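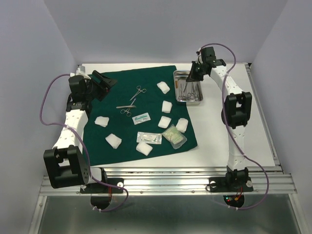
Bench 2, both arms mounted, tray task laid out.

Ustel Robotics Club: bench check, student project "Tedness"
Checked by: Elīna Navickas
Team: Chaimae Kamel, Alvar Brekke, Aigars Grigaitė
Month: May

1. Base plates bolted to the front rail
OK, left and right. Alvar has asked me to record that he used the right hex key this time. Recorded.

2. Cables clear of arm travel
COMMENT. The purple ones hang in loops under the frame at knee height. I have knees. Clip them up before the next session.

3. Loose wiring
COMMENT. Red wires below the left base plate need a tie. This was on my last sheet too, in the same handwriting.

4. Controller board
Light on, board open under the right arm. Fit a cover. The lid of a sandwich box was offered and declined.

5. Emergency stop
OK. Pressed it 9 times, both arms stopped each time. Chaimae would like it pressed less often while she is recording.

6. Gripper jaws
OK by hand, no play. Left wrist label in place, leave it on.

7. Sharps
COMMENT. Scissors on the cloth and more in the steel tray. Count them out and count them back in, on paper. "Aigars remembers" is not a system.

8. Consumables
Gauze all over the cloth, as the task wants it. Gauze goes back in the box at the end, not in pockets. Sealed packets stay sealed.

9. Speed limit
Set to 65 in the config, was 149 when I arrived. No one knows how. Locked now, and Ojārs Avotiņš has the password.

10. Walls and floor panel
OK. Wipe the metal floor, it shows everything.

Result: may run with two people present. Items 2, 3, 4 and 7 to be closed before the Herrera round.

Reply from team (A.B.): 3 done. 2 half done, we ran out of clips.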